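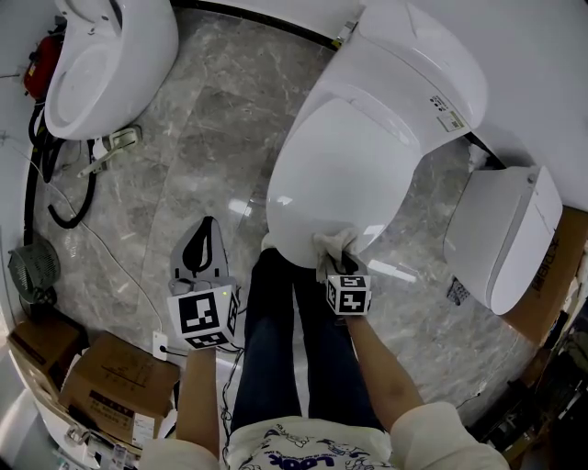 Smart toilet lid has gone cloudy — is a "sealing kit" worth it?

Posted in Bathrooms and Plumbing

Pauline Heywood

We put in a white smart toilet last August, the sort with the big housing behind the bowl and the glossy closed lid. The front edge of the lid has gone dull where everybody grabs it. The shop that sold it to us says this is "mineral bloom" and wants $200 for a Bepari gloss sealing kit, applied in store or at home, good for five years according to the brochure. I have trouble believing a toilet lid needs sealing. I've been using ordinary spray bathroom cleaner and the green side of the sponge. Our water is fairly hard (we're out past Clurosville). Has anyone paid for one of these kits and seen a difference? And what should I be cleaning it with in the meantime?

Teldale_Tim

I'd keep your money. "Mineral bloom" sounds to me like a name made up at the sales counter. You've said it yourself: green side of the sponge. Those pads scratch glossy plastic, and a lid is almost always plastic even when the bowl is ceramic. Thousands of tiny scratches look exactly like cloudiness, and they'll be worst at the front edge where you scrub hardest.

Easy way to tell. Put a bit of white vinegar and water on a soft cloth, hold it on one small dull patch for a minute, rinse it and dry it. If the patch comes up shiny, it was scale and you can do the rest the same way. If it looks the same as before, it's scratched, and a sealer will only give you shiny scratches until it wears off. Check your manual before the vinegar, mind you. Mine is fussy about anything acidic near the seat.

For regular cleaning I use a damp cloth and a drop of dish soap, then a dry cloth. Do the front edge of the lid first with the clean side, then the top, and leave the bowl for a different cloth altogether.

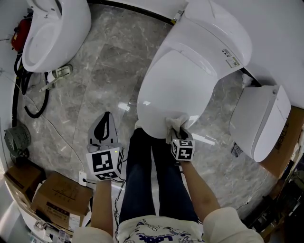 I'd also go easy around the rear housing. Wring the cloth out well and don't spray cleaner straight at it, as there are seams back there and I wouldn't trust any of them to keep liquid out forever. Same goes for the barcode label on the side if yours has one. Scrub the serial number off and you'll have a fun time making a warranty claim. And switch it off at the wall before you start, unless you enjoy being squirted.

As for the five years, ask the shop to show you where the brochure says what happens if it fails in two. I'd be curious to hear the answer.

harkholm_reno

Had the sealer done on ours. Looked great for a couple of months and then looked the same as before, so make of that what you will. I ended up pricing a replacement lid and was quoted $480, which is robbery for a piece of plastic. Didn't buy it. A dull lid still closes.

Pauline Heywood

Thanks both. Tried the vinegar on a patch at the side and no change at all, so scratches it is. Sponge has been demoted to the barbecue. Still not convinced the shop didn't know that.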